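Relitz Boards > Household > Storage and Sorting
Thread: Sort order for a mixed table (food, cloth, abrasives)
Replies: 8 | Views: 231

uyenvi_k
Member, 50 posts

I am rewriting the sort procedure for our main room, which is kitchen, store and work area in one. Everything that has no place during the week ends up on one table. Once it is full I clear it in a single pass.

The current procedure has four classes:

1. Food, sealed or in jars
2. Textiles
3. Abrasives and other shop consumables
4. Loose bags, paper, packaging

I take the classes in that order, and the order is the part I want checked. Food goes first on the theory that it should spend the least time next to sanding material. In practice the food is spread over the whole surface, so I make several trips along the table and disturb the rest of the pile each time. Cylinders are the worst of it. A jar or can lying on its side will move when the cloth under it is pulled, and I have layered cloths on the table, so pulling one pulls the others.

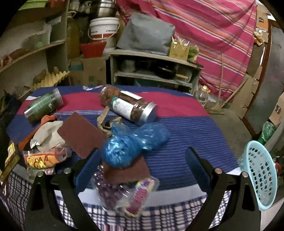 Class 4 is also badly defined. A crumpled plastic bag can be waste, or a bag to keep, or it can have something in it, and I can't assign it without opening it. At the moment I leave bags to the end, which means they sit on top of other items for the whole pass. Twisted strips of paper have the same problem on a smaller scale.

Destinations are fixed: a shelving unit, one plastic basket for textiles, and a Tumska box with a lid for class 3. I don't want to buy more containers unless there is a clear case for it.

Questions:
– Is there a better order than food first?
– Should bags be a class at all?
– Does anyone keep abrasives on the same table as food in any form?

Uyên Vi

plank_and_pail
Member, 1,401 posts

Order: cylinders first, whatever class they belong to. Stand every one of them up on its base before you sort anything. Jars, cans, tubes. It takes under a minute and the pile stops shifting. After that the order of classes matters much less than you think.

Bags are not a class. A bag is a state. Open it, assign the contents, then fold it flat. I would do bags second, directly after the cylinders, for the reason you gave yourself: they hide what is under them.

Third question: no. Separate surface. I use a tray for anything with grit on it, and the tray never goes on the food table.

khai_ong
Member

I don't agree with standing everything up first. If the table has two or three cloths on it, a tall jar standing on a fold is less stable than the same jar lying down. I lost a glass one that way in July. Lying down it can roll, but it rolls slowly on fabric, and you can block it with any soft item.

My order for a cloth-covered table:

– near edge first, one hand-width at a time
– whatever is in that strip goes straight to its destination
– fold the cloth back as the strip clears

You never reach over anything. The cylinders get handled when you arrive at them. It is slower per item, since you change destination constantly, but nothing is handled twice.

Khải Ông

uyenvi_k

plank_and_pail: accepted on bags. I will drop class 4 and open them early.

khai_ong: the strip method assumes the destinations are close together. Mine are not. The basket stands right by the table, but the shelving unit is against the back wall. A strip with one jar, one cloth and one packet is three directions.

khai_ong

Then put a transfer container at the table for the far destination only. Near items go direct, far items go into the transfer container, and you walk once when it is full. A Prunalent tub is enough if you already have one. The small size, with straight sides. Tapered sides waste the bottom third when you load jars.

drybrush
Member

On abrasives, plank_and_pail is being strict, but I would be strict too. Sanding sponges shed. A new one sheds very little, a used one sheds whenever it is flexed, and picking it up flexes it. If it lies on a blanket the grit goes into the weave and stays there until the blanket is shaken out. Packaged food is not really affected. Cloths are. A kitchen cloth with grit in it will scratch a steel pot, and you won't see why.

So my order would be abrasives first, textiles last. Food anywhere in between.

Grade matters here. The 3,000 sheets I use for finishing leave a fine powder that wipes off. Coarse sponges leave particles you can feel. I keep the two in separate envelopes with Lý labels on them, grade facing out.

plank_and_pail

Abrasives first is a better rule than mine. I withdraw cylinders first, on condition that the cylinders are at least checked before any cloth is moved.

Still against putting textiles last, though. Cloth takes up the most area per item. If it stays to the end you are working around it for the entire pass.

drybrush

It takes up area and it also catches what falls. Take the loose cloths off first and you expose the good blanket under them. I would sooner have grit on something that is going to the wash anyway.

uyenvi_k

I ran a revised order this morning, combining drybrush and khai_ong:

1. Check cylinders, block any that can roll. No standing up on folds.
2. Abrasives, lifted from the edges, not squeezed, straight to the Tumska box.
3. Bags opened, contents assigned, bag folded.
4. Food to the transfer container by strips, near edge first.
5. Textiles to the basket.
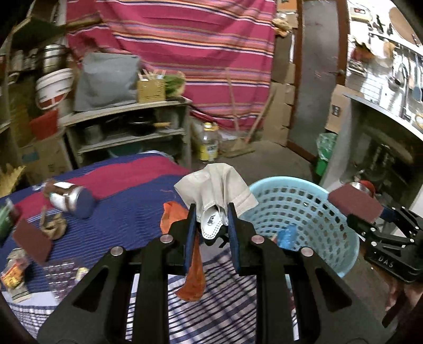

Table, light blue basket and gray shelving unit. Sanding sponge at right.

Notes on the run. Step 2 is where I had the most trouble. The abrasives were not all in one place, and a dark red sponge is easy to see while a thin pad near the edge of the table is easy to miss. I now walk along all the accessible sides before starting step 3.

Step 5 has a fault that I had not considered. The basket is perforated. That is good for air and bad for grit, which falls through the holes to whatever is underneath. It also means small textiles can work a corner out through the wall and snag when the load is lifted. Draping larger cloths over the rim keeps them findable, but it hides what is already in the basket.

Step 4 worked. One container, one walk to the shelf.

I did not time it, and I don't think timing would tell me much with a different pile on the table every week.

khai_ong

Put a flat cloth in the bottom of the basket as a liner and wash it with the load. Solves the grit. The corners you can live with.

Masks should not go in with the general textiles, by the way. Mesh ones in particular snag on everything and come out of the wash attached to something else. Small hook, or a separate pouch inside the basket.

plank_and_pail

Seconded on the pouch. Zip closed, not drawstring.

Your shelf load: I would keep anything leafy away from the pans. If a pan goes up there before it has cooled, the greens next to it wilt. I have cookware in the middle and produce on top, in a basket or loose. Heavy jars on the lowest shelf that is deep enough, lids up.

drybrush

Produce on top dries out faster in my kitchen. Warm air collects up there. I keep it at the bottom and put bowls above it.

plank_and_pail

Depends on the ceiling height and whether the stove is in the same room. Bottom shelf in mine gets floor dust, which I like even less on something I am going to eat.

uyenvi_k

Stove is in the same room. Greens stay on top for now, they are used within a day.

Open point from the first post: the layered cloths. I am considering one fixed cover on the table and no loose ones, so that nothing shifts when a cloth is pulled. The drawback is that the layers are how I protect the lower blanket. If anyone has clipped a cover to a table edge, I would like to know whether the clips get in the way when working from the near side.

khai_ong

I have clips on the two short sides only. Near side and far side are free. It holds well enough along the length, and the middle still lifts a little if you drag a heavy jar across it, so lift the jar.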